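Zumgate > Makers > Interviews

Talking baskets with Lensa Gidey

I caught Lensa at her place one morning in November, and I'd barely sat down before she was on about handles. "People grab a basket by the handle first," she told me, "so I twist mine thick!" She learned weaving from her aunt Asnakech and has kept at it for 6 years - evenings, mostly.
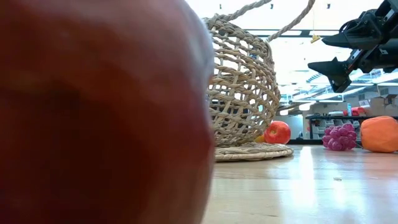
I asked what she'd put in a basket at home. "Fruit, always fruit. Apples look wonderful next to straw colors." And the open weave? She laughed. "It's pretty, and it's quicker - a tight one takes me two weeks." She sells a few through Colora, but the round mats go fastest, and she's hoping to teach a class in spring (I've already asked for a spot).

Last updated: November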